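Was vom Nachmittag in Turberg bleibt

Von Vendula Urban

Als ich vor einigen Jahren nach Turberg gezogen bin, habe ich die Sprache dieser Gegend aus Büchern gekannt und die Menschen überhaupt nicht. Ich hatte eine kleine Wohnung über einer Bäckerei, die schon geschlossen war, und einen langen Tisch, an dem ich allein gegessen habe. Meine Nachbarin im Erdgeschoss fragte mich in der zweiten Woche, ob ich Kaffee trinke oder Tee. Ich antwortete, dass mir beides recht ist. Sie sagte, das ist keine Antwort, und nahm mich am gleichen Nachmittag mit zu ihrer Tafel.

Die Tafel, so nennt man hier das gemeinsame Sitzen zwischen Mittag und Abend. Man darf sie nicht verwechseln mit der Ausgabe von Lebensmitteln, die in anderen Städten den gleichen Namen trägt. In Turberg ist es ein Tisch in einer Wohnung, eine Kanne, ein Kuchen und eine offene Tür. Früher hatte fast jedes Haus in der unteren Stadt so einen Tisch. Man musste nicht eingeladen sein, man musste nur die Tageszeit kennen. Um drei Uhr wurde das Wasser aufgesetzt, um halb fünf gingen die ersten wieder, weil die Schicht in Kirnport begann.

Mit der Schicht ist auch die Tafel weniger geworden. Die Spinnerei in Kirnport hat geschlossen, und wer heute arbeitet, fährt mit dem Zug nach Cekow und kommt erst am Abend zurück. Die Fahrt dauert 90 Minuten, wenn man den Anschluss bekommt. Niemand setzt um sieben Uhr noch einen Kaffee auf, und ein Kuchen, der den ganzen Tag gestanden hat, macht keine Freude.

Radomír Mikuš ist in der unteren Stadt geboren und hat ihre Gewohnheiten aufgeschrieben, zuerst für sich, später für das Heimatblatt. Ich habe ihn im April besucht. Er wohnt im Haus seiner Eltern, und in der Küche hängen noch die Tassen an ihren Haken. „Meine Mutter hatte 30 Tassen und keine zwei gleichen“, erzählte er mir. „Wer regelmäßig kam, brachte seine eigene mit und ließ sie da. Wenn jemand starb, blieb die Tasse hängen. Man hat sie abgestaubt, aber man hat nicht daraus getrunken.“

Ich fragte ihn, worüber an diesen Tischen gesprochen wurde. Er dachte lange nach. Über Preise, sagte er dann, über Knie und Hüften, über den Pfarrer. Streit hat es auch gegeben. Zwei Familien aus der Färbergasse haben über eine Gartenmauer so lange gestritten, dass man ihnen verschiedene Uhrzeiten geben musste, die einen kamen um drei und die anderen um vier. Die Kinder saßen am Ende des Tisches und sollten schweigen. Mikuš glaubt, dass er dort mehr gelernt hat als in der Schule, vor allem das Zuhören, wenn eine Geschichte zum fünften Mal kommt.

Zu jeder Tafel gehörte die Ondrejka. Es ist ein flacher Hefekuchen mit Mohn und saurer Sahne, benannt nach einer Bäckerfamilie, von der man sonst wenig weiß. Meine Nachbarin bäckt sie ohne Waage. Sie sagt mir „Mehl, bis es genug ist“, und für mich, die ich die Sprache und das Backen zur gleichen Zeit gelernt habe, war das eine schwere Lektion. Meine ersten zwei Kuchen waren hart. Sie hat von beiden ein Stück gegessen und über das Wetter gesprochen. 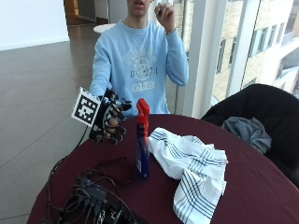

Dass die Jungen kein Interesse haben, höre ich oft, und ich glaube es nicht ganz. Sie haben andere Stunden und kleinere Wohnungen. Eine Tür, die offen steht, ist in einem neuen Treppenhaus auch nicht erlaubt, wegen des Brandschutzes. Aber in der Schulgasse treffen sich seit dem letzten Winter einige Studenten, die aus Cekow zurückgekommen sind, am späten Abend zum Suppenessen. Sie haben für diese Abende keinen Namen. Als ich das Wort Tafel sagte, haben sie höflich genickt, und einer fragte, ob man dafür etwas anmelden muss.

Mikuš wollte von der Suppe zuerst nichts wissen. Suppe ist Mittagessen, sagte er. Später rief er mich an und erkundigte sich nach der Hausnummer.

Meine Nachbarin hat ihren Tisch inzwischen verkleinert. Die Platte zum Ausziehen steht hinter dem Schrank, und meistens sind wir zu dritt. Das Wasser wird weiterhin um drei Uhr aufgesetzt. Meine Tasse, eine grüne mit einem Sprung am Henkel, hängt seit dem Frühjahr an einem Haken neben dem Fenster.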